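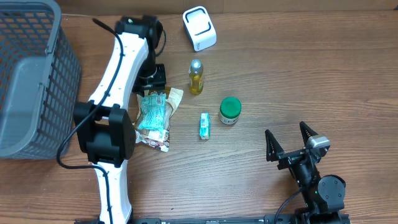
Snacks, a drink and the gray basket on the wooden table.

Jollik: the table clutter set

Hi, I'm Griet, and this is the readme for Jollik, a collection of pictures of small household stuff lying on tables. It started as a folder I kept for sorting out my own kitchen and it grew from there (a lot!). I had help from Marwan Nseir, who picked most of the snacks, and Siham Fakhoury, who went through the labels with me and caught more of my mistakes than I'd like to admit.

What's in it

The set has 2,000 pictures in 40 folders, one folder per table setup. A setup is a mix of everyday things, the kind you'd find on your own counter after a trip to the store: packaged snacks, bottled drinks, little gadgets, baskets and bins. I like the snack wrappers best. They crinkle, they slide over each other, and two of them stacked loosely together can be surprisingly hard to tell apart. The teal and white one with the wavy pattern is a good one to start with if you want to see what I mean.

Drinks were fun too. A small bottle with golden liquid inside and yellow and green on the label looks pretty different from one table to the next, so please don't go by color alone if you're adding names.

How I name things

Every item gets a plain name first and a detail second, so "bottle, small, silver cap" or "basket, gray plastic, small holes". If I couldn't tell what something was for, I named it by its shape and left it there. "Small white device, rounded square" is a perfectly fine label in this set – I'd much sooner have that than a guess. Stacked packages get separate labels, even when one covers most of the other.

Folders

items – the name list, one line per thing
tables – the pictures, sorted by setup
notes – my scribbles, some of them in a hurry
old – names from before Siham's cleanup, keep out unless you're curious

Known problems

In 4 of the folders I mixed up "basket" and "bin". I've fixed the name list but the notes still say the old thing. Barcode panels are labeled as part of the wrapper, which Frans De Graaf thinks is wrong, and he may be right, but I'm not redoing it before August. There are also 20 pictures with no names at all. They're in the list with a blank after the comma, so a script that expects text there will trip.

Adding your own

Please do! Use the same naming style, put new things at the bottom of the list and don't rename anything that's already there. I usually look at what's come in on Tuesday evening. If you only want to fix a typo, just send me the line and I'll paste it in.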